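Product Review: Moya Pregnancy Support Pillow
Reviewed by Kusum Bhatia for the Gundia Family Center

The Moya pillow is intended for side sleeping from the second trimester onward. Our panel used it for 30 nights in May.

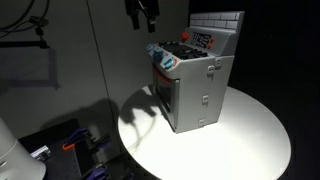
The filling kept its shape well, and support under the abdomen was rated good by most members. Two found the leg section too firm.

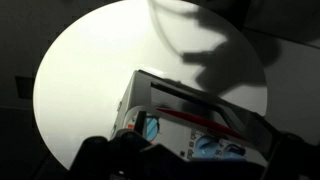 White surface with a soft-edged shadow

The cotton cover can be removed for washing at 30 degrees. The zipper is stiff, and refitting the cover took one member 9 minutes.

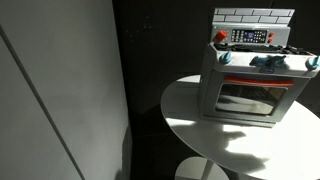 Round white table beside a light gray panel

Compared with the Pravico model reviewed previously, the Moya is longer and takes up more of a double bed.

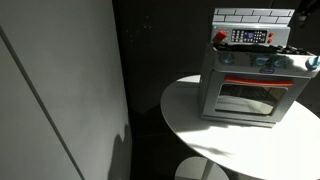 Members who shared a bed considered this its main drawback. The Center recommends the pillow to those with sufficient space. Questions may be addressed to Benedita Garcia at the front office.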